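水果篮与塑料袋：桌面分装的一些做法

阅读 3,827

买回来的水果，我一般在桌面上分完再进厨房。以前直接把袋子往台面上一放，过几天打开，底下的桃子已经压出了软斑，袋壁上全是水珠。后来改成先过一遍浅篮，该放的放，该重新装袋的装袋。这篇写的就是这一步，包括篮子的选法、袋子的分类和装袋时的手法。清洗和冷藏的部分以前写过，不再重复。

先说桌面。分装区不需要很大，能放下一个浅篮、一摞袋子，再留出一块摊开单个袋子的位置即可。桌面木纹偏深的话，碎屑比较显眼，分完容易擦干净。袋子和水果在动手之前全部摆出来，中途再去翻柜子，手上沾了桃毛，柜门也跟着沾。
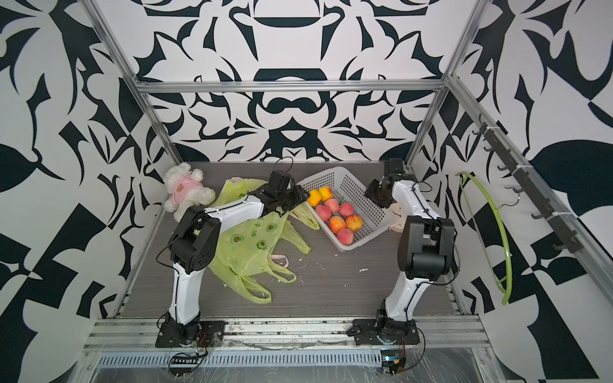

Vangelis Andreadis
本站作者，写家中收纳与食品存放

2018-11-02

一、篮子

我用的是浅的塑料网篮，矩形，白色，底面是一格一格的小方孔。浅篮的限制是只能放一层半，再多就会滚出来。对桃子来说，这个限制正好合用。深篮看起来装得多，底层承受的重量也大，软果放进去，两天就能看出差别。

网孔尺寸要看放什么。孔太大，蓝莓、樱桃番茄会卡在孔里，取的时候容易破皮；孔太小，积在底部的水排不干净。我在Carnham住的时候用过一只孔径偏大的，放苹果没有问题，放小果就得垫一层纸，垫纸之后通风又打了折扣。现在这只不用垫。

篮子边缘要摸一圈。注塑件的毛边有时留在提手内侧或转角处，用手掌不一定摸得到，用指腹慢慢走一遍就知道了。有毛边的地方用细砂纸打掉，打完冲洗，晾干再用。

放的顺序：苹果先放，沿边；桃子后放，蒂部朝下或朝侧面，不要两个桃子的果肩互相顶着。柑橘类可以叠，皮厚，短时间内没有影响。已经有磕碰的单独拿出来，当天吃掉。

二、袋子

家里攒下来的塑料袋大致分成背心袋和平口袋两种。背心袋有两个提手，适合临时装整果；平口袋密封性好一些，适合装切过的或洗过的。本文只讲背心袋。

分类的时候我先看提手。提手根部有发白拉伸痕迹的，说明已经受过较大的力，只用来套垃圾桶。提手完好的再看袋底，撑开后对着光检查封边，有针眼的也归到垃圾袋一类。剩下的才进入可以装水果的那一摞。

颜色和印花对承重没有影响，但对找东西有影响。我把绿色系的袋子归为水果，粉色的归为杂物，带图案的不论厚薄一律单独放，容易辨认，拿给别人带走的时候也好交代：“用印了牛油果的那个。”印刷面一律朝外。油墨会不会迁移到果皮上，我没有测过，按保守的方式处理。

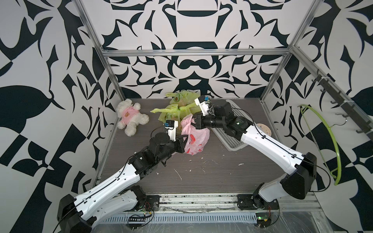

撑开袋子这一步值得多说两句。背心袋叠放久了，袋口两层薄膜会互相吸附，用指甲抠容易抠破。我的做法是捏住两个提手的根部，向相反方向轻轻错动一下，袋口会自己松开一条缝，再把手掌伸进去，从里面向四角推。四角推开以后，袋底基本就是平的，放第一个水果时不会歪到一边。

一个人操作时，最麻烦的是一只手撑袋口、一只手放水果，袋口总往回缩。解决的办法有几个。可以把袋口向外翻折一圈，增加刚度；可以把袋子放平，让提手朝向自己，从侧面把水果推进去；也可以用夹子固定一侧提手。我最常用的是第二种，水果不需要从高处落下，对桃子比较安全。缺点是袋子立起来的时候里面的东西会重新滚到底部，所以立的时候要慢，另一只手托住袋底。

Nilmini Weerakoon来信提过一个改法：先把袋子铺在浅盘里，装好之后连盘一起端走。我试了一周，装得确实稳，但盘子要多洗一次，后来只在装很熟的桃子时才这样做。

三、装多少

我用同一批背心袋做过一次静态悬挂。装到2,618克，提手拉长明显，没有断；换成装2,048克的，挂一夜后提手形状变化不大。样本只有2个袋子，结论不能推广到别的厚度。日常使用我按比第二个数更低的量来装，超过就分袋。

悬挂用的钩子是Dernari的直钩，钩身偏细，受力集中在提手内侧的一小段上。换成手提，受力面宽一些，情况会好一点，但走路时有晃动，两者不好直接比较。厨房秤放在平台上清零后再称，袋子本身的重量没有扣除，对结果的影响可以忽略。

另外一个变量是温度。六月做过同样的事，没有记录数据，只记得膜比较软，打结时不容易打紧。冬天的膜偏脆，折叠处先裂。存放袋子的抽屉不要靠近暖气管。

四、折叠与回收

用过的袋子翻面，抖掉碎屑，搭在架子上晾。里外都干了再折。折法是沿长边对折两次，成一条，从袋底向提手方向卷，最后用提手绕一圈塞住。也有人折成三角形，体积差不多，但三角形展开时膜上留的折痕多，薄袋子用几次就从折痕处开口。

晾的时候把提手撑开，不要让两层贴在一起。沾过果汁的袋子不再装水果，用温水冲一下，干后归入垃圾袋那一摞。
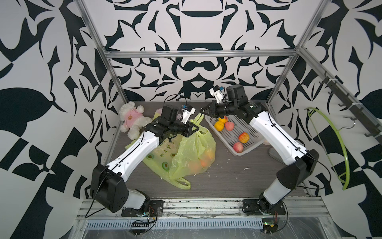 桃子和苹果能不能长时间装在同一个塑料袋里？

不建议。苹果释放的乙烯会加快桃子变软，袋口扎紧时更明显；需要催熟时可以放在一起，袋口敞开，每天检查一次，变软后立即分开。

五、补充

篮子每周洗一次，用旧牙刷从背面刷网孔，正面刷容易把脏东西推到格子之间的夹角里。刷完倒扣，底下垫两根筷子，留出空隙。不要放进高温程序的洗碗机，我有一只这样洗过之后底面翘起，放在桌上会转。

从Tatlı买的那批平口袋还没有用完，封口条的手感前后不太一致，等这一包用到底再写。上次有人问到Plenura的保鲜盒，我手上没有，没法比较。

装好的袋子不扎死结，提手交叉一次即可，取放都快。进冰箱的按日期从外往里放，室温的留在浅篮里，隔天翻看一遍底面。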